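Toy clutter: keep, box or bin?

Forum: Home & Tidy > Small Spaces

quillandmug
Posted 2021-08-04

Right, I need opinions because I've been going round in circles on this. I've got a little display corner with flowery wallpaper on three sides, a white marbled surface and a low white shelf at the back. When it was new I loved it. Now it's where every small rubber toy in the building ends up, along with anything else that won't go in a drawer.

The toys are mostly pigs. Pink pigs, squashy ones, the sort you get in a bag. Then there's a few purple and black characters that I'm much fonder of than a grown adult should be. I've been trying to sort the lot into "stays out" and "goes in the tub" and I can't stick to a decision for longer than it takes to boil a kettle. 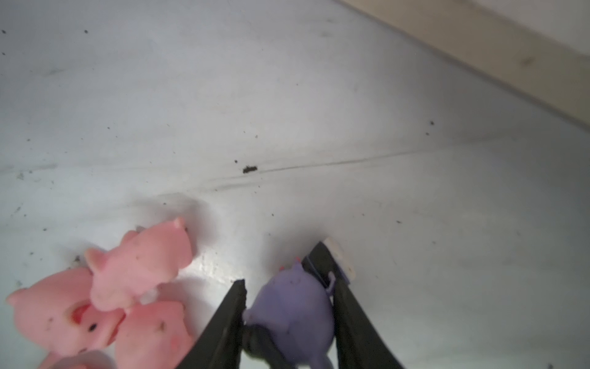 My first idea was to wipe the whole surface down before putting anything back, which I kept putting off because once you start looking at white marble effect you can't stop. From across the room it's spotless. Get your nose down to it and there are smudges everywhere, little dark specks and that one lumpy brown clump past the pigs that I'm choosing to believe is biscuit. There's a long crease or scratch running across as well and the muck seems to love it. So question one, what are you all using on this sort of surface? And question two, do the pigs live in a heap or do I line them up?

pepperpot_lane
Heap. Definitely heap. If you line them up you'll be straightening them every time you walk past, ask me how I know.

For the wiping I'd go warm water, tiny drop of washing up liquid, and a cloth that isn't fluffy. Don't go mad with cream cleaner on it. I did that on a bathroom shelf and it went dull in patches and I've had a plant standing on the worst one ever since.

dormouse22
Got to disagree on the heap, sorry pepperpot. A heap collects dust underneath and then you've got to wash every single toy. One row at the back, spaced out, and you can get a cloth between them in no time.

Also please hoover it before you get it wet!! If you wipe crumbs about with a damp cloth you just make paste. Soft brush end, low suction, then the cloth.

quillandmug
Hoover first, noted. I went straight in with the cloth last time so that's probably where my grey streaks come from.

The dust under the heap is a fair point but a row of pigs looks like a shop. I want it to look like somebody lives here.

tinshedtea
What about a box? I got one of the Beltis ones with the lid in February and it's been brilliant for small rubbery bits. Everything goes in, lid on, done. You could leave two favourites out and swap them when you get bored.

dormouse22
The Beltis lids crack though. Mine did. I've gone over to the Lolar tubs, no lid at all, and you can see what's in there without tipping it out on the floor.

tinshedtea
Mine's been fine! Maybe you sat on it.

dormouse22
I did not sit on it.

quillandmug
Ha. OK, lid or no lid to be argued separately please.

I think the real trouble is the stuff that isn't toys. I can decide about a pig. What I can't decide about is the things I do use but not every day, and they haven't got a proper home so they come and lie down with the pigs. I moved a load of it off last night and by this morning half of it was back, and yes that was me, I put it there.

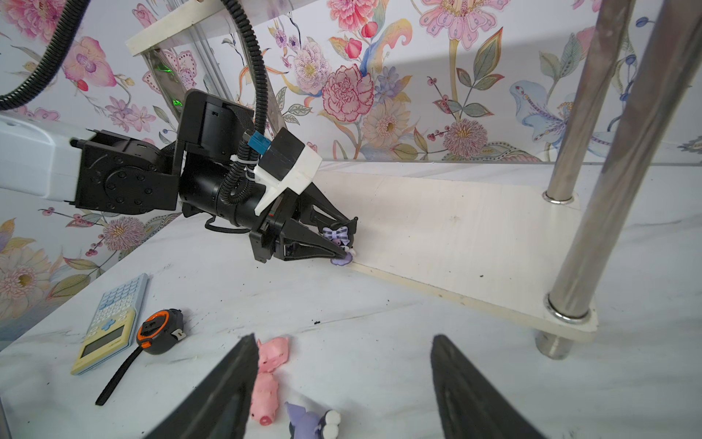
So what I could do with is a rule. My sister in law has one where anything that's been on a surface for longer than a day has to be put away or given away, but she's also the kind of person who irons tea towels and I don't think I've got it in me.

pepperpot_lane
The one day rule is miserable, don't do it. We have a bowl. One bowl, by the door, and when it's full you empty it. Keys, tape, batteries, whatever.

marrowfat
Long time reader, don't post much. We tried the bowl and within a month we had four bowls.

What worked for us was giving the tools a drawer in the room where they get used. Tape measure lives in the hall cupboard because that's where we end up measuring things. Calculator lives with the bills. Sounds obvious, took us years.

As for the toys I'd keep them all out. If they make you smile let them be in the way a bit. I gave away a carrier bag full of little figures when we moved and I still think about it.

dormouse22
Nicely put marrowfat but she's asking how to tidy up, and "keep everything" isn't tidying up.

marrowfat
It is if you dust them :)

quillandmug
I'm with marrowfat on the drawer thing, that's going on the list. Calculator with the bills, done. Tape measure I'm less sure about, I don't have a hall cupboard, I have a hall coat hook.

And as you were asking about the wallpaper by message, pepperpot, I'll answer here as it might be useful. It's a proper riot, peonies and irises and lilies all over, on a pale lavender grey. I went for big flowers because I'd had plain magnolia for so long I could have screamed.

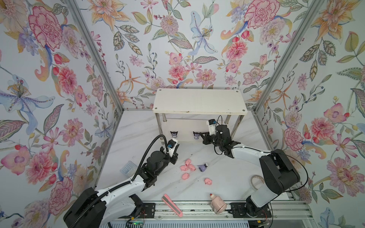 The corner with the flowery paper and the little white shelf at the back.

pepperpot_lane
Oh I LOVE that paper. Those blue lilies! Who's it by? I've had a Suron sample stuck to my landing wall for so long that it's started to fade.

And are those stickers under the shelf? The little faces with the pointy ears? Please tell me you're leaving those.

quillandmug
Staying for ever. The paper was an end of line roll and the label went out with the recycling before I thought to write it down, sorry.

tinshedtea
Bit busy for me I have to say. With that much going on in the walls I'd keep the surface nearly bare, maybe two things on the shelf and the rest in the box. Lid or no lid.

dormouse22
Agree with tinshedtea for once. Busy walls, quiet surface. Pigs in the tub.

marrowfat
Couldn't disagree more, pink pigs with pink flowers is lovely.

quillandmug
OK, going to try the purple ones on the shelf and the pigs down at the side in a SMALL heap, and I'll hoover under them properly. If it's a state by next month I'll buy a tub and dormouse can be smug about it.

dormouse22
Lolar, medium, the clear one. Get two.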